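Notebook – April, started 7:40 in the morning

Soap cure, batch 19, continued. I meant to write this up last night but stayed too long chatting with Sibel about the oils, and by the time I got home I couldn't have told you olive from coconut. So, morning notes it is, with coffee.

The Gratach loaves came out of the molds at 1,008 g each before cutting, a little heavier than I'd hoped, and I do think the extra water is to blame. Sibel Erdem kept telling me to hold back on it and she was right (Sibel, if you're reading, you may enjoy this line as long as you like). The Mirico loaf was the nicer one to cut – clean edges, no crumbling, and hardly any ash on top.

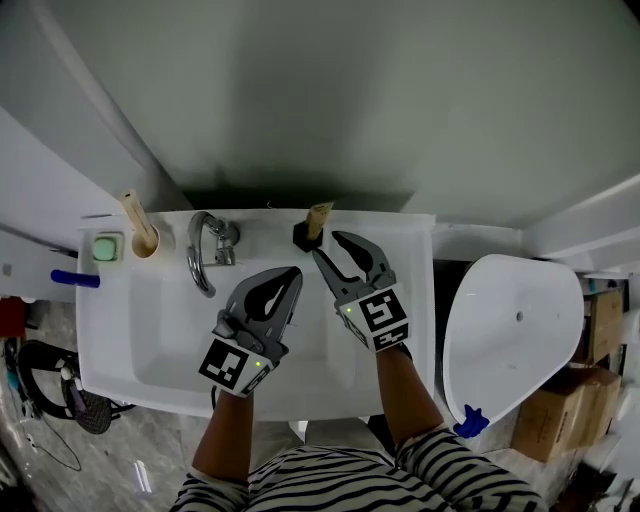
Weighed the first Mirico bar again after breakfast: 149 g. I'd like to see it settle before I say anything about hardness, so it goes back on the rack with its brothers and sisters, turned on its long side this time. Idun Hägglund wants two of them for her mother, and I've promised not before they're properly cured, however sweetly she asks!

For the next batch: drop the water, keep the 900 g of oils, and try the Aksoy clay again but sift it first. Last time it left freckles all through the loaf. Also, we're nearly out of lye and the good spatula has gone missing.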